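Asteck amplía la recogida de demostraciones bimanuales para el proyecto Kinda

2 de marzo de 2018

Asteck ha iniciado en su taller de Quiambao la segunda fase de recogida de demostraciones para Kinda, su proyecto de aprendizaje por imitación aplicado al embalaje de piezas metálicas. El conjunto de datos suma ya 312 episodios válidos, todos ellos teleoperados y registrados con la herramienta interna Osier.

La tarea elegida es el traslado de placas de E/S desde una bandeja hasta una caja de cartón. Un brazo con pinza de dos dedos se ocupa de la extracción y una mano de varios dedos trabaja junto a la caja. Cada episodio se guarda con las posiciones articulares de ambos lados, la apertura de la pinza, las órdenes del operador y el vídeo de la cámara superior.

Las placas plantean dos dificultades conocidas. Son delgadas y reflectantes, de modo que la estimación de profundidad falla con frecuencia en los bordes, y tienden a quedar apiladas. En la primera fase, cerrada en noviembre, los operadores trabajaban con una sola placa por episodio y el modelo resultante no sabía separar dos piezas superpuestas. El nuevo protocolo incluye pilas y orientaciones diagonales, además de restos de material en la bandeja que el sistema debe ignorar.

«Nos interesan los intentos de corrección tanto como los agarres limpios», explica Wilfredo Cabanatuan, responsable de la recogida. «Si el operador toca la placa, la desplaza y vuelve a entrar, ese tramo se conserva entero. En noviembre lo recortábamos y fue un error.»

Las sesiones duran 61 minutos y las realizan cinco operadores por turnos. Entre un episodio y el siguiente se modifica la disposición de la bandeja a mano, según una hoja de configuraciones que genera Osier. Los episodios con pérdida de sincronía entre cámara y articulaciones se descartan de forma automática – el resto pasa a una revisión manual antes de incorporarse al conjunto de entrenamiento.

Asteck prevé mantener la fase abierta durante seis semanas. Después se entrenará una nueva política con los datos de ambas fases y se evaluará con bandejas que no hayan aparecido en las demostraciones. La empresa no ha decidido todavía si publicará los datos. El formato de Osier, según Cabanatuan, sigue sujeto a cambios y la documentación está incompleta.

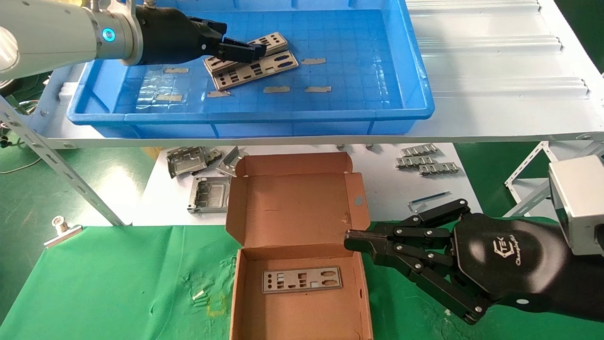

ROBÓTICA | Aprendizaje por imitación

Puesto de recogida en Quiambao. La pinza se encuentra sobre dos placas de E/S apiladas en la bandeja azul; otra placa está ya en la caja abierta, con la mano articulada en contacto con la solapa derecha.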